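Notes for Week Four: Reading a Purchase Offer
Lurdes Seixas, Evening Course for First-Time Sellers

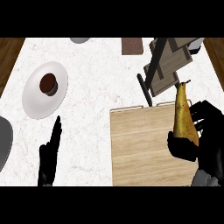 Last week we got as far as the asking price, and I promised we'd slow down for the offer itself, so get comfortable! Most sellers look at the big number and stop reading (I did the same with my first house, I'm afraid). Please read on to the deposit, the closing date and the repair clause. An offer that is $2,000 lower but has no repair clause may well leave you with more money at the end of the day.

For next time, please read the Procházka offer in your packet and mark every date in it.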